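Grounded by Paperwork
April
By the transport desk

The leased turboprops at Bundanthorpe airfield have not moved since the winter. There are four of them, parked nose to tail along the north fence, with covers over the engines and tape across the intakes. All four can fly. None of them may, under export rules written in a country where the aircraft have never landed.

The planes belong to Treser, a leasing company that bought them secondhand and rented them to Cabello, a regional carrier. When Cabello began selling seats on a route into a restricted territory, the licensing authority in the country where the engines were built added the fleet to its list. Anyone who services, fuels or supplies parts to a listed aircraft can lose access to that country's suppliers.

Cabello dropped the route within 20 days. The listing stayed in place.

What the list covers

An export control follows the part. An engine made in one country, fitted in a second and flown in a third is still subject to the rules of the first, as long as enough of its value comes from there. The same goes for software updates and repair manuals, and a mechanic who opens a controlled manual to fix a listed plane may be breaking the rules before picking up a wrench.

For small repair shops the penalties are hard to absorb. Molton, the maintenance firm that held the Cabello contract, stopped work the morning the list was published. It had 54 people on that contract. Most have been moved to other jobs, and the rest are on reduced hours. 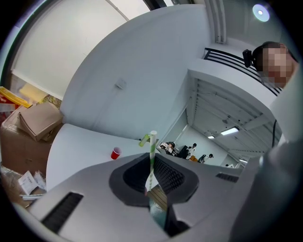 Getting off the list

Removal is possible, but slow. The owner has to show where each aircraft has been, who paid for every flight and which parts were replaced along the way. Treser's application runs to 294 pages, including fuel receipts and copies of the cabin logs. It was sent back once over a missing serial number on a propeller hub.

Meanwhile the planes still cost money. Parking is charged by the week. Engines that sit idle need to be preserved, and preservation counts as maintenance, so Treser had to apply for a separate permit to have the work done. That permit came through in the early spring and lasts six months.

Insurance is the next problem. The current policy covers the aircraft on the ground only, and the insurer wants a fresh inspection before it will quote for flight. Molton has the hangar space for it and has told Treser it will start when the removal notice is published.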